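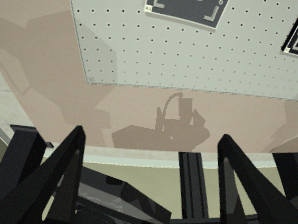 A white pegboard with evenly spaced rows of holes.

Hanging a pegboard over your craft table is one of those jobs that sounds harder than it is, and I say that as someone who put it off for two whole winters in Stamham (my husband had stopped asking!). All you need is a level, a drill, some wood strips, and a patient helper.

Start by finding the studs and marking them lightly in pencil. Next, screw your strips flat across the studs, one near the top and one near the bottom. Those strips hold the board off the wall, and without that little gap your hooks won't go in – I learned this with the board already up, naturally.

Mine is 1244 mm wide, so I added a third strip through the middle to stop it from bowing. Hold the board up, check the level, and put in the top corner screws first. Leave them a touch loose until the bottom ones are in, then tighten everything.

Before you hang a single hook, lay all your tools on the table and shuffle them around until you like the look of things. Take your time over it, and make a cup of tea if you need one. 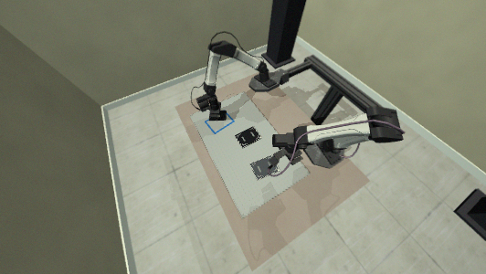 Ntombi Chauke wrote in to say that she slips washers behind every screw, and that her board hasn't cracked at the corners once since she started doing it. I've bought a bag of them for the next one, which is going up in the laundry room.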